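4.2 Pots as storage: what the tidying literature claims and what we saw

The advice to store small things inside big things is repeated in almost every guide to household order we reviewed, and it is hardly ever tested. The usual form of the claim is that a deep cooking pot is wasted space when it is not on the stove, and that filling it with small loose items clears the counter at no cost. Manitz, whose workbook is still handed out in home economics courses, treats this as settled. We do not think it is. The workbook offers one household diary in support, kept by a person who had already agreed to the method before starting.

Our own material comes from the Timville homes study, in which 50 households let us visit twice, with seven months between visits. Each household was asked to put away a mixed set of kitchen goods and small play items in whatever way seemed sensible to them. We gave no advice. Rajan made the first visits and Rodrigues the second, and neither read the other's notes until the visits were over. This is a weak form of blinding and we do not want to make too much of it.

At the first visit, 11 households used a large pot to hold things that had nothing to do with cooking. Foam blocks were the most common, followed by bottle caps and clothespins. Most people explained the choice by the width of the opening. A deep round pot takes objects dropped in from any side, and nothing has to be lined up. That much of the popular account holds. Several adults also told us that children were more willing to clear a table into a pot than into a lidded box, though we heard this from the adults alone and have no way to check it.

The trouble comes with the second half of the claim, the part about no cost. A pot that holds blocks has to be emptied before supper, and the blocks then go back on the counter they were meant to leave. By the second visit, only four of the 11 households still used a pot this way. Two of the four had bought another pot for cooking, so what they had was an expensive bin. One parent in this group objected to the word "expensive" when we read our notes back to her, and said the old pot had been ready for replacement anyway. We record the objection without being persuaded by it.

Dadalano's reply to this kind of finding is that households fail at the method because they choose the wrong pot. On this view the handles should be fixed and stand clear of the rim, the walls should be deep, and the inside should be smooth enough to wipe with one pass of a cloth. The trouble with the list is that it describes nearly every stockpot sold for home use, including those in the households that gave up. A rule that picks out almost everything cannot explain why some people succeed and others do not.

There is a further point about sight. Guides often praise open containers on the ground that the owner can see what is inside. With a deep metal pot this depends on where the owner stands. An adult at the counter looks down into it. A child of five looks at the outer wall, and if the metal is shiny enough, sees the objects on the table mirrored there and none of the ones inside. Figure 7 shows a pot and loose blocks of the type discussed here.

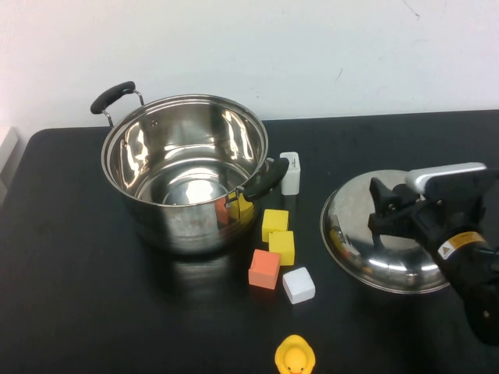

Figure 7. A large stainless steel pot with two black handles, and foam cubes on the tabletop beside it. Orange and yellow reflections show on the outer wall under the right handle.

4.3 Limits of the visit notes

The counts above are small and should be read that way. Timville is one town, and the households who let strangers look in their cupboards are unlikely to be typical even of Timville. Nadar's survey reached 400 homes by mail and reports much higher use of pots for storage, but its question asked whether a pot had "ever" been used to hold other things. We would expect nearly everyone to say yes to that.

We also changed the visit form partway through. The version dated 23/02/2015 asked where each item was kept, and the September version asked where it was kept "most of the time." Rodrigues found that some people gave a different answer to the second wording while pointing at the same shelf. We have not corrected for this, and we are not sure a correction is possible.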